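April 4, 2019. Finished the cast notes for Dolari, series 4. Call sheet lists 823 as the stage code; corrected twice.

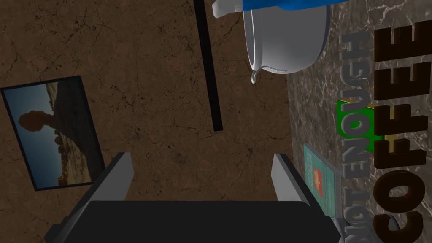 Who plays Barbu once the recast takes effect? Ionuț Munteanu, from episode 5, with the earlier scenes left as broadcast.

Credits order still unsettled. Skeltetti want the single card moved to the end titles, and the contract wording allows it. 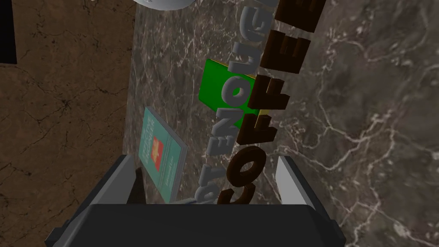
Hyun-seo Noh replied that the single card was agreed in October and should stay up front. Amended the draft and sent it at 9.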